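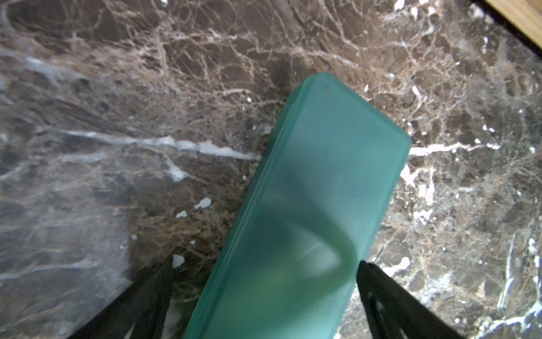
The Lid Question, or Why I Am Not Throwing Out My Containers Yet

Every November, with the leftovers coming, my inbox fills up with people who would like me to buy a new set of food containers. This year it's silicone. Silicone is supposed to be the end of the matter: no stains, no cracks, no smell of last week's chili, and lids that stay with their boxes. I have been keeping house long enough to have heard the same thing about glass, and before that about the hard plastic kind with the clips.

So I read the claims with one eyebrow up, and then I went through my own cupboard, and then I asked a couple of readers to go through theirs. What follows is what I think so far, and I may change my mind by July.

Frosted is not the same as clean

The soft teal and aqua ones are everywhere now, the cloudy kind with rounded corners that you can half see through. They look nice on a dark counter. I'll give them that much. A dark stone surface shows through as a sort of gray-green shadow and the whole thing looks cool and tidy, like something out of a spa.

My complaint is that a matte, frosted finish is very forgiving, and I don't want a food container to be forgiving. With clear glass I can see a film of grease from across the kitchen. With the frosted stuff I have to run a thumb over it. Pale streaks could be scratches or could be the light, and a tiny dark dot near a corner could be a speck of pepper or a pinhole, and you won't know until you put soup in it. I now hold anything cloudy up to the window before I fill it. It takes a few seconds and has changed my opinion of several items I thought were clean.

The grease problem is real, by the way. My soft containers hold on to it more than the glass ones do, and they hold on to dish soap too. If your rice pudding tastes faintly of lemon and you didn't put lemon in it, there's your answer. I wash mine in very hot water with less soap than feels right, rinse twice, and leave them open on the rack overnight.

What the sets cost

The Gonness set that keeps turning up in my mail is $129 for 11 pieces. Read that again with the lids in mind, because the lids are counted as pieces. Five boxes, five lids, and one divider that fits the largest box and nothing else. The bigger Skodeo set is $238, and it comes with a rack to keep it in, which strikes me as a container for your containers.

I don't doubt they're well made. I handled the Gonness boxes in the store and the rims felt solid. But I priced out what I use in a normal week, bought one at a time from the restaurant supply place on Amaral Street, and I could not get anywhere near $129 without buying things I didn't need.

The usual defense is that a good set lasts forever. Maybe so. In my kitchen boxes don't wear out anyway. They go to somebody's house with half a pie in them and stay there. A more expensive box does not come home any sooner.

The great matching afternoon

Aníbal Louro wrote in to say that the only thing that ever helped was to empty the whole cupboard and put every box together with its lid on the counter, and get rid of whatever was left over. I have been told to do this by magazines for years and had always resisted, mainly out of dread. This time I did it.

It went better than I expected and also took the entire afternoon. A few notes for anyone who wants to try:

Press the lid all the way down on each one. Resting it on top proves nothing. I had two that looked like perfect pairs and were off by a hair along one long side.

Don't trust color. I have three shades of blue-green that I was sure came from the same maker, and they don't even nest.

Check the groove under the rim while you're at it. I'd rather not say what was in mine.

Orphan lids make decent saucers under plants. Orphan boxes are fine for screws, rubber bands, birthday candles. Set a limit on how many you keep for this, though. I set mine at four and have already broken it.

Stacking, nesting and other promises

I'm not sold on collapsible ones either. Katsuhiko Kikuchi swears by his, and he has a galley kitchen with one narrow cabinet, so I take him seriously. His point is that flat boxes go in a drawer like envelopes and he can flip through them. I borrowed two for a couple of weeks. They did take up almost no room. They also folded a little when I picked one up full of lentils by the end, and I cleaned lentils out of the silverware drawer for longer than I care to admit. Katsuhiko says you have to pick them up from underneath with both hands. Fine, but I'm usually holding the refrigerator door with the other one.

Storing boxes with the lids on keeps pairs together and eats up the shelf. Lids off saves the shelf and you're back to hunting. I've gone with lids on for the four sizes I reach for all the time, and everything else nested with its lids standing upright in an old loaf pan next to it. The loaf pan cost me nothing and has so far done what the Skodeo rack claims to do.

For the leftovers themselves

Shallow beats deep. Turkey cools faster in a flat layer and you can see how much is left. Gravy goes in a glass jar in my house, with room at the top if it's headed for the freezer. Cranberry sauce I would keep out of anything pale and cloudy unless you're happy with pink. The Mukovo people say theirs don't stain, and I have a faintly orange one that disagrees.

Masking tape and a marker for the date. I've tried the reusable labels and the little dials and I'm back to masking tape.

If you have a soft-sided set that has stayed clear and unscented past its second year, write and tell me how you wash it. I'd like the details, including the water temperature and whether it goes in the dishwasher, top rack or bottom.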